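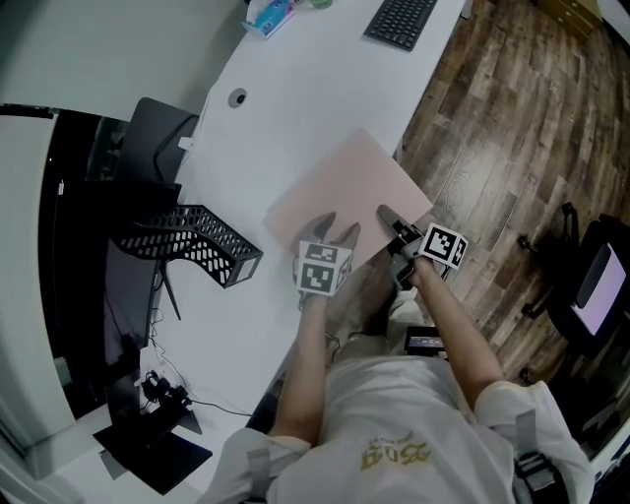 Desk Country: The Long White Desks at Patham

We have been in the new room at Patham since December and I still get a small thrill when I come around the corner and see those desks. Long and white, with edges you want to run your hand along. I've wanted to put up a page about them for months, and Gunther Wegener (who found them, bargained for them and got them up the stairs with me on a Thursday evening when the elevator was out) has been asking where it is. So, Gunther, here it is!

Pictures first and foremost, with my notes tucked in between and after. People who came for the cables can skip to the part about cables. I know who you are.

A little on where they came from

The desks are Gerlach, from a line that went by number and never had a proper name. Ours is the 2786. They came out of a drawing office in Uvevden that was moving to a smaller place, and Gunther saw the notice on a board at the hardware store. He called me from the parking lot. I said we already had desks. He said, "Not like these," and I could hear that he'd already made up his mind.

What we had before were small brown desks, one to a person, every one a slightly different height. If you pushed two together you got a step in the middle that caught your sleeve and tipped your coffee. You could never lay anything big down. If somebody wanted to spread out a drawing, they used the floor, and then everybody else walked the long way around.

The drive back from Uvevden took two trips and a borrowed trailer. I rode in the back seat with the hardware in a bread bag on my lap, all the bolts mixed together, and I was as happy as I have been in a car in years.
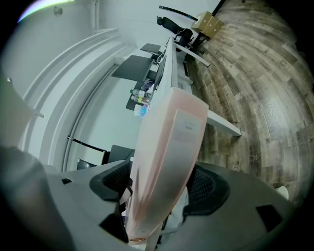

Till Rothe
Photos and page, Patham Workroom News

The long white desk, heading off across the room with the dark panels along its far side. One white leg shows where the top reaches out over the floor. The water bottles lying side by side are the ones to look for - I love the green cap.

I'm very fond of how much gathers in one small patch: the bottles, one with a blue label, a small white box beside it, something purple-gray and crumpled just above. You learn a lot about a workroom from a patch like that. Ours says we drink water and put things down where we happen to be standing.

More on the desk itself

The edge is my favorite. In the picture at the top of the page the white surface comes down along the left with a curve to it, and that curve has changed how people stand and sit in the room. On a straight desk you pick a spot and face forward. With the curve you end up turned a little toward whoever is next to you, and conversations start that wouldn't have started at the brown desks. I didn't expect that from furniture! Gunther says he did, but he says that about most things.

It's also kind to forearms. A few of us lean on the desk all day, and with the old ones I used to go home with a red line across both arms. Gone now.

And then there is the round hole in the middle. A cable hole, a proper one, right where you can reach it. I know that isn't glamorous. But I've worked at desks where the only way down for a cable was over the back, and every time somebody bumped the desk the whole lot slid off and took the mouse with it. When we unpacked the tops and I saw the hole I cheered out loud, and the man downstairs from Clurkalon came up to ask if we were all right.

Things that live on it

The monitor stand with the honeycomb holes. Black metal, full of little openings, with a small white tag still on it near one end. I think it's the best-looking thing in the room. Light comes through it in the late afternoon and puts a pattern on the desk that I have tried to photograph many times and never got right. If anyone knows how to expose for white desk and black metal at four o'clock, write to me, please.

The keyboard, black, up at the far end. Everybody has opinions on keyboards and I'm not going to start that up again on this page.

The tissue box, blue and white. Every desk should have one. I'd put it right after a lamp on the list of things to buy for a new room.

The small round green thing next to the tissues. Guesses are welcome.

The pale pink square board, over by the desk edge. I like that pink against all the white more than I can explain. The room is white, black and gray nearly everywhere you look, and then there's this soft square of color and your eye goes straight to it. I'd happily have a whole stack in different shades. Gunther prefers gray.

The little white clip on the edge of the monitor. We have a drawer full of clips and they migrate. I've found them on curtains, on the fruit bowl and once on the back of my own collar after a full day out in town.

The cable part, for those who skipped ahead

Yes, there's a tangle. You can see it at the top of the page, black cables by the monitor base with a small device sitting near them. I could have cropped it, and I thought about it for a minute, but I like a gallery that shows a desk on a working day.

What we've learned about cables on a long desk, in no special order:

Run them to the hole first and then along underneath. Our first week we ran them along the top to the nearest outlet and it looked like a garden hose left out all summer.

Thin ones wander more than thick ones. A heavy power cable stays where you put it. The thin ones creep.

Velcro strips beat plastic ties. With plastic ties you have to cut every time you swap something, and the scissors are always at the other end of the desk.

Leave slack at the monitor. Gunther pulled ours beautifully tight, I turned my screen to show somebody a map, and the plug popped out in the middle of it.

Label both ends. One end is no use at all when you're lying on the floor with a flashlight in your teeth.

We bought a tray for the underside as well, and it's still in its box. The screws that came with it are too long for the tops and I don't want points coming up through that lovely white. If you have a 2786 and found short ones that hold, I'd love to hear what size you used.

Keeping white desks white

People ask this more than anything else, so a few words. White shows everything. Pencil, coffee rings, the gray smudge where a sleeve rests. I was nervous about it before we moved in and I've stopped being nervous, since it all comes off with a damp cloth and a drop of dish soap if you do it the same day. Ballpoint is harder. We have one ballpoint line left by the window that I've gone over again and again, and it's now known as the river.

Don't use the scrubby side of the sponge. It takes the mark off and leaves a dull patch that's worse than the mark. (Sorry, Gunther. You know which patch.)

Bottles and cups leave rings, so we keep a folded cloth at each end. In winter it's mostly tea. In summer it's water, and the bottles seem to multiply overnight.

How we use the length

With this much desk in one piece you can have a screen going at one spot, something laid out flat at another and still have room for lunch. On my first morning I put everything I owned at one end, in a neat little island exactly the size of my old desk. It took me weeks to spread out. Now I walk up and down it, and I think better when I'm walking.

Big things go near the edge where you can get both arms over them and work standing up. Small things drift toward the back, along the monitors. Nothing was planned, it just settled that way, and when we tried to swap it around for a day everyone was bad-tempered by eleven.

We pushed the height up a little too. Gunther cut blocks for the feet, tried them with shoes and without shoes, and made everybody who walked in stand at the desk and say yes or no. The mail carrier said yes.

Still to come

I want to add the window end of the room once the blinds are up, and the shelves Gunther is building from the crates the desks came in. There will also be a proper picture of the honeycomb shadow if it kills me.

If you worked at the drawing office in Uvevden and remember these desks, please get in touch. One of the tops has the number 66 written in pencil on the underside, with an arrow, in very careful handwriting, and we'd love to know what it was for. The door at Patham is open on Thursday afternoons, and there's plenty of desk to put your coffee on. Bring a coaster!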